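# Why do snacks come in crinkly packets?

Open a cupboard at home and you will probably find something that crinkles. It might be a bag of crisps, a biscuit in its own wrapper or a little cake sealed in plastic. The wrapper usually goes straight in the bin, but it has done several jobs before it gets there.

This page explains what those jobs are. At the end there is a sorting activity you can try with a box and a few snacks from home.

## Keeping the air out

Air has water in it. You can't see it, because it is spread out as a gas called water vapour. A dry biscuit soaks up this water a little at a time, and after a while it stops snapping when you bite it. We say it has gone soft.

A soft cake has the opposite problem. It starts off with more water inside it than the air around it, so the water leaves the cake and the cake turns hard.

A sealed wrapper slows both of these down. Water can't easily get in or out. This is why a biscuit and a cake should not be kept loose in the same tin. The water moves from the cake to the biscuit, and both are spoiled.
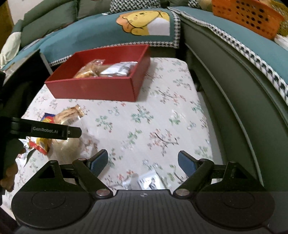 *Wrapped snacks in and beside a red box, on a flowery cloth.*

## Clear or shiny?

Some wrappers are clear. The shop likes these because you can see what you are buying. Clear plastic is good at keeping crumbs in and dirty fingers out.

Other wrappers are silvery. Most of these are still plastic, but with a very thin layer of metal on one side. The metal does two things. It blocks light, which can make fatty foods taste stale, and it is better than plain plastic at stopping air from getting through.

Przemysław Ostrowski works at the Pokel bakery in Munville, where they make small cakes and wrap each one separately. He says the machine there can seal 16 cakes in a minute. The plastic is folded round the cake, then two warm metal bars press the ends together. The bars have ridges on them, so the ends come out wavy. This wavy part is called the crimp.

You can feel a crimp with your thumb. It is stiffer than the rest of the wrapper because the layers have melted into each other.

## What makes the noise?

When you squeeze a wrapper, it bends into lots of small folds. Each fold pops suddenly from one shape to another, and each pop makes a tiny click. Many clicks close together sound like a crackle. Opening the packet slowly doesn't help much. You get the same sort of clicks, only more spread out.

## Sorting a snack box

A big open box with low sides is good for sorting. You can see everything without digging, and nothing gets squashed at the bottom. 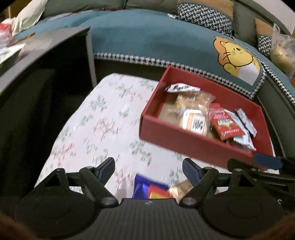
*Different kinds of wrapping in one box: a clear bag, a red foil packet and a silver-white sachet.*

You will need:

- an open box or tray
- a mixture of wrapped snacks
- a cloth or sheet to spread them on
- a pencil and paper

1. Take everything out of the box and spread it on the cloth.
2. Put the clear wrappers on one side and the shiny or coloured ones on the other. If a wrapper is partly clear, choose the side you think it fits best.
3. Find the date on each packet. It is often near the crimp, in small print.
4. Write down the snack with the earliest date. That is the one to eat first.
5. Put them back, with the earliest dates at the front.
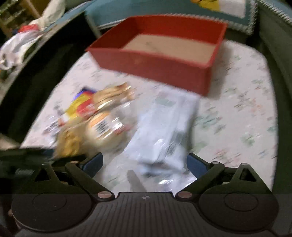

Some things come as a bag with smaller packets inside. Treat these as one item unless the big bag has been opened. Once it is open, the smaller packets can go in the box by themselves, but write the date from the big bag on your paper first. The small ones do not always have it.

Ask a grown-up before you eat anything you have sorted, and check for nuts if someone at home can't have them.

## Words to know

**Crimp:** the wavy, pressed end of a wrapper.

**Sachet:** a small, flat, sealed packet.

**Stale:** no longer fresh.

**Water vapour:** water in the air, in the form of a gas.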